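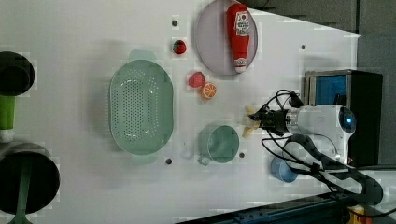
Atard, im April 2020

4 Sieb, Seiher, Durchschlag: Benennungen für Küchengerät im Gespräch zwischen den Generationen

4.1 Wie die Wörter in die Küche kommen

Wer in Clinard aufgewachsen ist und seine Nudeln abgießt, greift zum Seiher, und wer aus Nostar zugezogen ist, hat vermutlich schon beim ersten gemeinsamen Mittagessen nachfragen müssen, was damit wohl gemeint sei. So jedenfalls haben es uns viele Gewährsleute erzählt, und zwar mit einer Freude an der eigenen kleinen Verwirrung, die uns durch die ganze Erhebung begleitet hat. Der Gegenstand selbst ist ja allen vertraut: ein gelochtes Gefäß, meist mit Griffen, heute oft in den freundlichen Farben, die der Handel gerade anbietet, etwa in Mintgrün und oval wie in Abbildung 1. Das Wort dafür ist es ganz und gar nicht.

Ausgewertet wurden 194 Fragebögen aus den Orten Clinard, Nostar und Bakilana. Gefragt wurde nach den Bezeichnungen, die im eigenen Haushalt üblich sind, und zusätzlich nach denen, die man von den Großeltern noch im Ohr hat. Diese zweite Frage stand ursprünglich nur am Rand des Bogens, gewissermaßen als Zugabe, und sie hat sich als die ergiebigere erwiesen. Viele haben die Rückseite vollgeschrieben. Wir haben dort Rezepte gefunden, eine kleine Zeichnung eines Kartoffelstampfers und einen sehr langen Bericht über einen Streit um das Wort Reindl, der nach Auskunft der Schreiberin bis heute nicht beigelegt ist.

Für das Abtropfgefäß lassen sich im Material zunächst Seiher, Sieb und Durchschlag unterscheiden. Seiher hält sich in Clinard bei den Älteren fest, während die Jüngeren dort zwischen Sieb und Nudelsieb schwanken. Durchschlag kommt fast nur in Bakilana vor und wird auch dort von manchen schon als Wort der Großmutter bezeichnet, liebevoll zwar, aber doch so, wie man von einem Möbelstück spricht, das man beim Umzug nicht mitgenommen hat. Bemerkenswert scheint uns, dass einige Familien zwei Wörter nebeneinander führen und sie sachlich trennen: Der Seiher ist dann das große Gefäß mit den Henkeln, das Sieb das feine, durch das der Puderzucker geht. Ob diese Trennung alt ist oder ob sie erst entstanden ist, als das jüngere Wort hinzukam und eine Aufgabe brauchte, können wir mit unserem Material nicht entscheiden. Wir neigen zur zweiten Erklärung, geben aber gern zu, dass sie uns auch deshalb gefällt, weil sie so schön häuslich ist.

4.2 Teller, Tasse, Becher

Weniger einheitlich, als wir erwartet hatten, fielen die Antworten beim Geschirr aus. Der Teller heißt überall Teller, das war zu vermuten. Sobald es aber um Trinkgefäße mit Henkel geht, gehen die Angaben auseinander, und zwar mitunter innerhalb einer einzigen Küche: Haferl, Tasse, Becher, Pott, dazu das in Nostar beliebte Töpfchen, das anderswo nur Heiterkeit auslöst. Die Größe spielt eine Rolle, das Material ebenfalls, und nicht zuletzt die Frage, ob Kaffee oder Kakao hineinkommt. Eine Gewährsperson aus Bakilana unterscheidet streng zwischen der Tasse, die zu einer Untertasse gehört, und dem Becher, der allein steht, und nimmt es ihrem Mann nach eigener Aussage übel, wenn er beides durcheinanderbringt.

Auch beim Essen selbst gibt es solche Grenzfälle. Die Erdbeere bleibt in den drei Orten bei ihrem Namen, abgesehen von der Verkleinerungsform, die man Kindern gegenüber gebraucht. Ketchup dagegen wechselt das Geschlecht, ohne dass sich daraus ein sauberes Kartenbild ergäbe: der und das stehen nebeneinander, und die Befragten sind sich ihrer Sache jeweils sehr sicher.

Abbildung 2. Spielküchengeschirr und Spiellebensmittel: Teller mit Ketchupflasche, links daneben zwei Erdbeeren.

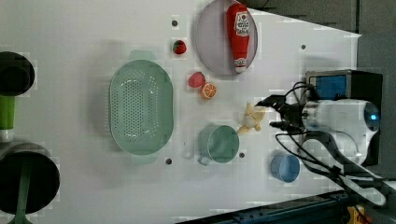

Yusri Santoso gab in der Diskussion einer früheren Fassung dieses Abschnitts zu bedenken, man dürfe die Sicherheit der Befragten nicht mit der Beständigkeit ihres Gebrauchs verwechseln; er selbst habe am Telefon binnen weniger Sätze »der Ketchup« und »das Ketchup« gesagt und es erst bemerkt, als seine Schwester lachte. Der Einwand ist berechtigt, und wir haben ihn uns zu Herzen genommen. Ein Fragebogen hält fest, was jemand für seine Gewohnheit hält, und am Herd wird eben schneller gesprochen, als man am Schreibtisch ankreuzt. Deshalb haben wir im Juni des Vorjahres zusätzlich Tischgespräche in Clinard aufgenommen, die längste Aufnahme dauert bis zu 101 Minuten, je nachdem, ob man den Abwasch noch mitrechnet.

4.3 Was die Kinder weitertragen

In den Aufnahmen fällt auf, wie häufig die Erwachsenen ihr Wort wechseln, sobald ein Kind am Tisch sitzt. Eine Großmutter, die sonst unbeirrt Seiher sagt, bittet ihren Enkel um das Sieb, und wenig später, zur Tochter gewandt, ist es wieder der Seiher. Die Kinder ihrerseits nehmen beide Wörter auf. Im Spiel, wo die Schüssel einmal Schüssel und einmal Suppe ist, tauchen die älteren Formen gelegentlich wieder auf, oft mit verstellter Stimme und sichtlichem Vergnügen am Klang. Teller, Flasche und Schüssel, wie sie als Spielzeug in Abbildung 3 vorkommen, und der Apfel, dem dort ein kleines rot-grünes Stück ähnelt, gehören zu dem Grundbestand, den schon die Jüngsten sicher benennen; schwierig wird es erst bei den Geräten, die eine bestimmte Handlung voraussetzen, beim Passieren etwa oder beim Abseihen. Mit der Handlung verschwindet offenbar auch das Wort, und wo keine Beeren mehr für den Saft durch ein Tuch gedrückt werden, kennt man das Seihtuch bestenfalls noch aus Erzählungen. 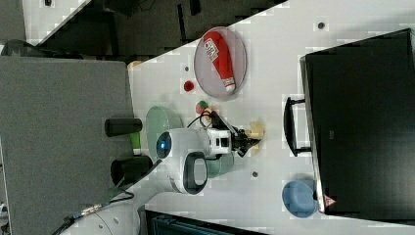 Intan Hartono schreibt uns dazu aus Bakilana, sie halte das für zu pessimistisch, denn bei ihr zu Hause werde durchaus noch geseiht, nur eben der Hafertrunk und kein Johannisbeersaft mehr, und die Kinder sagten ganz selbstverständlich Seihtuch, weil es nun einmal so heiße. Über diesen Hinweis haben wir uns sehr gefreut. Er passt zu einigen Bögen, auf denen das Verb abseihen bei den Jüngeren wieder auftritt, und zwar gerade dort, wo das Hauptwort Seiher längst dem Sieb gewichen ist. Für die Karte in Abschnitt 5 haben wir Verb und Hauptwort deshalb getrennt eingetragen, auch wenn sie dadurch etwas unruhiger aussieht, als uns lieb ist.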